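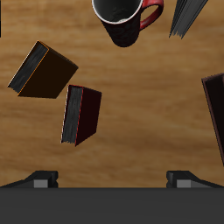 Vue de dessus en simulation : les livres, la tasse, la pince en bas.

Budget pince + bras pour tri d'objets, vos avis ?

umathur
Bonjour à tous. On prépare l'achat d'une cellule de manipulation pour l'atelier de Zarkeline (tri d'objets rendus : livres, vaisselle, bricoles). Avant de signer quoi que ce soit je fais tourner les prises en simulation. J'ai deux devis, Tronetti et Negi. Tronetti est plus cher de 17 % mais la maintenance est comprise. Negi livre en 7 semaines, maintenance à part. Vous prendriez quoi ?
Umesh Mathur

fandeloup
Quelle ouverture de pince ? Pour des livres c'est la première question, avant le prix du bras. Si tu prends trop court tu rachètes une pince dans l'année.

umathur
L'ouverture est la même sur les deux devis, et elle suffit pour nos livres pris par la tranche. Pour les tasses je prévois la prise par le bord, un doigt dedans, un doigt dehors.
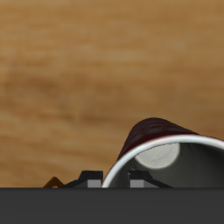 Dans ce cas l'ouverture ne compte presque plus, c'est l'épaisseur du doigt intérieur qui limite. Je n'ai pas mis de ligne « doigts sur mesure » au budget pour l'instant.

umesh_malhotra
Mets-la. Chez nous les doigts standard ont fini dans un tiroir dès octobre. Et je ne suis pas d'accord avec l'idée de choisir sur la maintenance : un contrat compris, ça se paie quand même, et tu ne peux pas en sortir. Negi sans hésiter.

fandeloup
Pas d'accord. S'il n'a personne en interne pour recalibrer, la première panne mange l'écart.

umesh_malhotra
Ça dépend du tarif de déplacement. Il est sur le devis ?

umathur
Non, je vais le demander. En interne on est 2 à savoir toucher au bras, moi compris.

grenaille
Regardez aussi l'occasion chez Fandgate. J'y ai vu un bras avec sa baie à 1901 euros hors taxes — sans pince, sans garantie. Pour valider le poste avant d'engager le gros budget, ça se défend.

fandeloup
Sans garantie, et avec quelle version de contrôleur ? Je passerais mon tour.

umathur
Je note pour Fandgate mais notre service achats refuse l'occasion. J'ajoute la ligne doigts et je relance les deux fournisseurs pour le déplacement. Je reposte les chiffres ici quand je les ai.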